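Let the Robot Play First

The robot learning result I can't stop talking about this year has no clever new network in it. It comes from the Vakholm lab, and the idea fits on an index card: before you give the arm a single task, let it mess around.

Their method, called Barirley, gives a simulated arm 40 hours of aimless play. Nobody scores it. The arm reaches, shoves, grabs and drops, and every bit of that gets recorded. Afterward the system goes back through the log, picks any later moment, and treats it as the goal the arm was after all along. A clumsy bump becomes a perfect lesson in how to bump a block to exactly that spot. I love this – it turns every accident into homework that's already been graded.

Then come the real tasks, and only 150 demonstrations to cover all 21 of them. The version that played first beat the one that didn't on every task but 2, and both of those involved stacking, where I'd expect random play to help least (try building a tower by accident).

What gets me is how plain the setup is. A tan surface, a few blocks in green, orange and blue, a long bar among the short ones, and a view looking out past the gripper's own fingers. You could explain the whole thing to a ten-year-old, and I have.
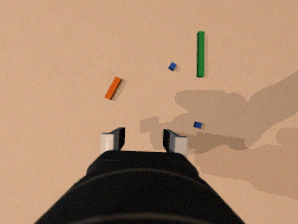

But it's only a simulation

Yes, and I've heard this from everyone I've cornered since March. Rendered blocks don't chip or slide on dust. A policy trained on them can fall apart the minute it meets a real table, and the paper is upfront that the transfer work hasn't been done.

I still think the objection misses what's exciting. Simulated play is cheap enough to run over a weekend, so small groups can check the claim for themselves. The Magaña team already reran it with a different arm on their Pranitz simulator and got the same pattern, stacking trouble included. I'd like to see ten more groups try it, and I'd like at least one of them to break it in an interesting way.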